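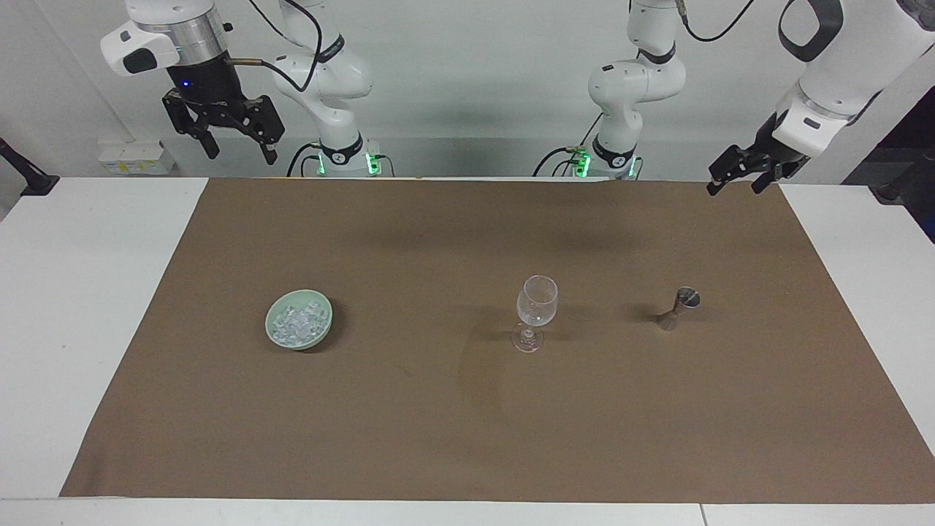

Eltuto table paper in brown, on a white table.

Eltuto Table Paper, brown, flat sheets
By Carleen Lockyer, February

We have been using this paper on our own work tables since the Ustmont shop opened, and I'm so pleased we finally have enough of it to put on a page! It's plain brown paper, cut into big flat sheets and sold by the pack. You lay one down, you work on it, and when it's too far gone you fold it up with the mess inside and put out another.

What I like best is how easy it makes it to see things. Small parts on a bare white table can be hard on the eyes after an hour or two, especially under bright lights, and the brown takes the glare right out. Pale things show up well on it, and so do most bright colors. Very dark brown items get a bit lost (walnut shells, old leather buttons), so if that's your line of work you may want the white version when it comes back in.

The sheets come flat. We tried rolls for a while and I spent half my time holding down corners with coffee mugs. Flat sheets can go straight from the pack onto the table, and they stay put under light things without tape. If you're dragging something heavy across, use a strip of masking tape along the two short sides. Bevan tapes all four and says I'm careless.

The large sheet is meant to cover most of a standard work table and leave a margin of tabletop showing, so you can still wipe the edges and clamp a lamp on. If you want it to reach right to the edge, lay two and overlap them by a hand's width. It cuts cleanly with scissors or a utility knife, but put a mat under the knife, please. Paora Kingi has a line in his kitchen table that he'll tell you all about.

The surface has a smooth side and a slightly rougher side. Smooth side up for sorting and for writing on (pencil and marker both work; fountain pen feathers a little). Rough side up for anything that likes to roll, such as beads or small bottles. I go back and forth, and plenty of people never notice there are two sides.

It will take a damp sponge but not a spill. Water goes through in a minute or so, and oil goes through faster. For painting or glue we put an old shower curtain underneath and that has been fine. It isn't sold as a food paper, so keep it for the workroom.

Sizes and packs
Large sheet, pack of 8
Small sheet, pack of 8
Workroom box, large sheets only, 79 to the box
Item number for all sizes: 428, then L, S or W

Packs are mailed in a flat carton. The workroom box is heavy and awkward, so pick it up from the shop if you can. We're open until 7 on Thursday, and Shona Wihongi will carry it out to your car if you ask her nicely.

Can you use a sheet more than once? Oh yes. I get weeks out of one if I'm only sorting, and then it goes around a parcel. Fold it in half and in half again and it stores behind a door. The creases stay in, though, so start a fresh sheet when you need things to stand level.

Contact: Brarnus Workroom Supply, Rutherford Street, Ustmont | © Brarnus | Back to top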